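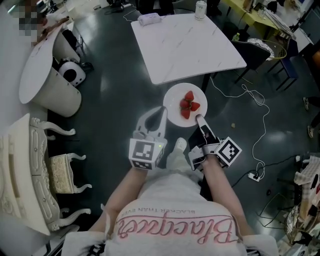
How to Comment on a Grazing Permit Renewal (Without Losing a Whole Weekend to It)

Posted Dec 4, 2018

If you live anywhere near the Halwood allotment, you may have had a letter in the mail about the permit coming up for renewal, and if you're anything like me, you set it on the counter, meant to read it after supper, and found it again a week later under the seed catalogs. So let's sit down with it together! I've sent in comments on 8 of these now (some good, some I'd rather not reread), and the whole business is a lot friendlier than the letter makes it sound.

What you need first

Find the project name and number, usually near the top of the letter. Copy both exactly. My very first comment went in under the wrong number and sat in somebody's inbox until the deadline had gone by, and I was sore about it all spring.

Then look for the closing date. The Halwood comment period runs into January, so there's time, but the holidays do have a way of eating it up.

Step 1: Read the short parts

The environmental assessment for Halwood is 100 pages long. Please don't start on page one and plow through. Read the "purpose and need" section, then the list of alternatives, then look at the maps. The alternatives are the choices the agency is weighing: leave the permit as it is, change the number of cattle or the season, or stop grazing there altogether. Everything else in the document is there to back those up, and you can dip into it as you need to.

Step 2: Pick the piece of ground you know

Maybe you hunt there, or run a few head next door, or walk your dog along Tindia Creek every evening. Write about that. "The fence by the lower crossing has been down for two summers and cattle get onto the creek bank" gives the range staff something they can go out and check. "Too many cows" or "leave the ranchers alone" will be read and filed, and that's about as far as it goes.

Step 3: Write it up

Mine usually follow this order:

Project name and number
Who you are and how you use the land
What you've seen, with the month and place
Which alternative you'd choose, and why
Anything you'd like them to add or study

Keep it to 12 short paragraphs at the very most. One page is lovely. If you have photos of the fence or the water trough, write the place and month on each of them.

Step 4: Send it and keep a copy

Online, by mail, or by hand at the front desk are all fine. If you mail it, allow plenty of days before the deadline. Save the confirmation page or ask for a date stamp, because only people who commented on time can usually file a protest or appeal later on.

If your neighbors are writing too, have each of them use their own words. A stack of identical letters tends to get answered as one.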